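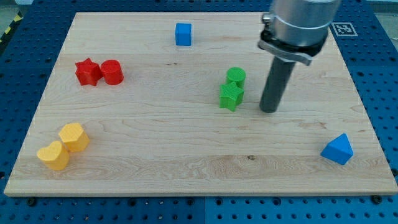

Small colored blocks on a pale wooden board.

Review: the Ollwood Tomb Builder, a model burial mound for the dining table

I have been reading about old tombs since I was small enough to be told it was a morbid hobby, and I have never really stopped. So when Ollwood brought out a kit that lets you build a chambered burial mound in cross-section, passage and all, I put my name down for one the same afternoon. I have had it since May and have built it twice all the way through, and I feel ready to say something useful about it (at some length, I'm afraid -- I do like this subject).

The kit is based on a mound at Utumora, a stone-lined grave on a low ridge above a river, thought to be more than 3,000 years old. I'd never heard of it before the kit arrived. The booklet gives it 18 pages, and I read every one of them over supper before I opened a single bag, which I would gently recommend to anybody who buys this. You'll enjoy the building much more if you know why the passage bends, or at least why the people who dug it think it bends. They give two explanations and admit they can't choose between them, and I liked them very much for that.

There are 1,651 pieces. Most of these are tiny stones for the walls and the roof, cast in four shades of gray, and the rest are the floor slabs, the lintels, the grave goods and the outer skin of turf. The big capstone comes wrapped by itself and is heavier than I expected. It has a nice rough surface, and it sits on the side walls with no glue at all if you've kept your courses level. Mine rocked a little the first time. I took out the top two rows, did them over more slowly, and it went down beautifully.

The walls are where the time goes. Each course is meant to lean inward a hair more than the one under it, until the sides nearly meet and the capstone closes the gap. Archaeologists call this corbeling, and you can read about it in a dozen books and still not quite feel it in your fingers until you've tried it. I certainly hadn't. By the end of the first evening I had a much greater respect for whoever did this with real rock and no tweezers!

Now for the grumbles. The stones are sorted by shade and not by size, and I wish it were the other way around, as I spent far longer hunting for a thin one than for a dark one. The glue is fine but there isn't enough of it, and I ran out partway along the passage on a Sunday evening with every shop in town closed. The turf skin is the weak part of the whole set. It's a flocked sheet you stretch over a foam hill, and however you pull it, you get a pucker near the entrance. The second time I cut it into strips and overlapped them, and that looked much more like grass.

The grave goods are charming. You get five pots, a bronze pin, a string of beads and a little dog curled up at the foot of the chamber, and the booklet shows where each one was found. I do think the pots are a touch too big for the room they're in. I measured one against the floor plan, and if the scale is 1:50, as it says on the lid, that pot would have come up to my waist. Maybe it did! The booklet doesn't give the heights of the real ones, so I can't say for sure.

I should compare it with the two other kits I know. The Rosales passage grave is cheaper and goes together in an afternoon, but the walls are molded in long panels, so you never lay a stone yourself, and the booklet is a single folded sheet. Wonum makes a lovely shaft tomb with painted plaster inside, much finer to look at on a shelf, though I found the steps hard to follow and the paint came off on my thumb. If you mostly want something pretty, I'd still point you to the Wonum. If you want to understand how a stone roof stays up, get the Ollwood.

It took me almost 50 hours for the first build, with plenty of tea breaks and one bad evening when I put the lintel in backward and had to soak it loose. The second went quicker. Ollwood suggests it for ages twelve and up, and I think a patient twelve-year-old would be all right with a grown-up nearby for the roof.

One last thing about storage. The finished model is wider than a normal bookshelf, and the front is open so you can look into the chamber, which means dust gets in. Mine lives under an upturned plastic cake cover, and I lift it off when visitors ask.

Four stars out of five. I'd happily give back the fifth for a second bottle of glue and a better piece of grass.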